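Capítulo 4. Puesta en marcha de la estación de cajones con el brazo

Este capítulo es para las personas que van a trabajar cada día al lado del brazo en el taller de Lullow. La instalación eléctrica está en el capítulo 2 y no se repite.

4.1 Qué cambia en su puesto

Antes, el operario abría el cajón, sacaba las piezas, lo cerraba y apuntaba el movimiento en la hoja. Con el programa Jumska, el brazo hace la parte de abrir y cerrar. Usted sigue decidiendo qué cajón toca y es el responsable de revisar lo que hay dentro. La hoja de papel desaparece a partir de abril, y el registro se hace en la pantalla del puesto.

Los turnos no cambian. Cambia la pausa: el brazo no necesita descansar, pero usted sí, y por eso el programa se detiene solo cuando la persona responsable marca su salida.

4.2 Ensayo en el simulador

Todo movimiento nuevo se prueba primero en el simulador. Ninguna persona puede enviar un movimiento al brazo real sin haber terminado estos pasos.

1. Abra Jumska y elija la celda «Pladelby».
2. Compruebe que el mueble de la pantalla está apoyado en la mesa y con los cajones cerrados.
3. Ponga la velocidad en 30 por ciento.
4. Acerque la pinza al tirador con el mando, despacio, hasta que los dedos queden a los dos lados de la barra.
5. Cierre la pinza y espere el aviso «Agarre correcto». 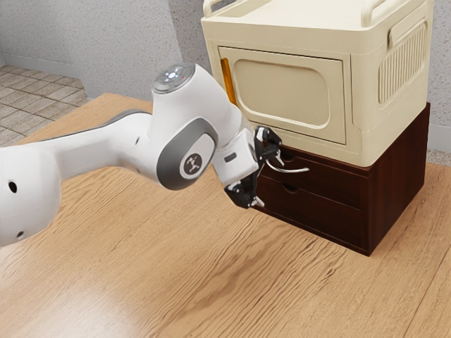
6. Pulse «Tirar». El recorrido no debe pasar del límite que está escrito en la ficha del mueble.
7. Pulse «Volver» y abra la pinza solamente cuando el cajón esté cerrado del todo.
8. Guarde el movimiento con su número de operario.

Nota: si el aviso del paso 5 no aparece, no repita el cierre. Abra la pinza, retírela y empiece otra vez en el paso 4.

4.3 Paso al brazo real

1. Avise en voz alta a los compañeros que están cerca.
2. Salga de la zona marcada en el suelo, que tiene un radio de 700 mm.
3. Cargue el movimiento guardado y ejecútelo una vez sin piezas dentro del cajón.
4. Si el resultado es bueno, suba la velocidad hasta el 63 por ciento. Este es el máximo permitido con personas en la sala.

PRECAUCIÓN: No ponga la mano en el tirador mientras la pinza está cerrada, tampoco con el programa en pausa. La pausa mantiene la fuerza de la pinza.

PRECAUCIÓN: No coloque objetos encima del mueble durante el movimiento.

4.4 Quién puede parar el brazo

Cualquier persona. No hace falta pedir permiso ni dar explicación en el momento. Después de una parada, escriba el motivo en el registro, aunque sea una sola línea. Los motivos se leen cada jueves con el equipo de Srisuk y sirven para corregir los movimientos, no para evaluar al operario.

Para volver a arrancar, vea el apartado 5.1.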